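[Grippers-L] Re: Finger pads wearing on one side only

From: Tâm Khúc
To: Grippers-L
Date: 25 August 2019

Print this message | E-mail this message to a friend

Dear Khải, and hello everyone,

Thank you for such a clear write-up, and please don't feel silly about asking. I had the same trouble all through February with our hand-held unit at Larkine and was too shy to post, so you are braver than I was! I'll put your message in below so people can see what I'm answering, and then ramble on underneath it as usual.

On an earlier day, Khải Giáp wrote:
> We have a hand-held gripper on the Roltgate linkage, soft pads, two of
> them. The left pad goes shiny at the tip after a few days of picking and
> the right one looks as good as new. I have changed the pads 2 times now
> and it comes back. When I close the jaws slowly on a strip of paper, the
> right side seems to arrive late. Thiện thinks it is the trigger cable.
> I think it is the screws. Who is right? Also, how often do you all check
> yours? We only look when something slips.
> Khải

Well, I think you may both be a bit right, which I hope keeps the peace in your workshop. A slack cable will make the whole hand feel lazy, but it ought to make both fingers lazy together. If one arrives late, I would look at the linkage on that side first, and at how the pad is sitting on its arm. Ours had a screw on the right-hand link that had backed out less than half a turn. You couldn't see it at all. Đạt Mai found it by holding the arm between finger and thumb and wiggling it, and you could just feel a tiny click.

What we do now is below. It takes me 35 minutes with a cup of tea and Hậu Phan does it in a good deal less.

1. Take the trigger hand off and open the jaws fully. Lay the tool on a cloth, pads up. I put a tea towel under mine because the little screws do love to roll away.

2. Wiggle each arm from side to side, then each link. Go gently and feel for play. Mark any joint that clicks with a dab of pencil so you don't lose track of which one it was.

3. Nip up the screws a little at a time, going from left to right and back again. If you do one side fully and then the other, the first side pulls the jaws over and you are back where you started. We use 6 small passes. The arms should still swing freely at the end. If they feel stiff you've gone too far, so back off and have another go.

4. Wipe the pads with a damp cloth and let them dry before you judge them. Half of what I took for wear on our old pair was just muck off cardboard. If a pad is truly shiny at the tip, change both of them, never just the one. The Shao ones fit well enough if you are careful with the edges, and Ziso sent us a spare set with theirs.

5. Do your paper strip test, Khải, it's a good one. Close slowly, and the strip should stay put. If it gets pushed to one side, go back to the third step.

6. Take it to a real shelf, and a messy one. A clean bench tells you very little, as everything on it is easy to reach. Go in low with the jaws open and look at whether both pads are turned in evenly before you pick anything up. Ours has newspaper, a foil bag and a clear box of odds and ends with a coiled cord in it, and a loose linkage soon shows itself with thin, crinkly things like the foil. 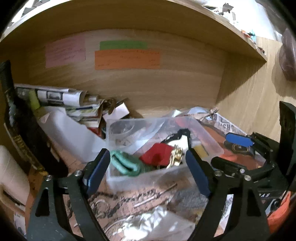
7. Write down what you did. We keep an old exercise book by the charger and just put the date, which screws moved and whether the pads were changed. It has saved a lot of arguing.

As for how often, we do the wiggle and the paper strip every morning, and the full list every 2 weeks, or sooner if the tool has been dropped (it does get dropped, I'm afraid, mostly by me).

If you've been through all that and the right side still comes in late, then I would have the cable out and let Thiện Ninh have his moment. Look for a kink near the trigger end. Do write back and say how you get on, and if anybody has found a thread-lock that doesn't creep into the joints I would dearly love to hear which one.

All the best to you both,
Tâm

Contact the list owner | © Grippers-L and the authors of each message | Back to top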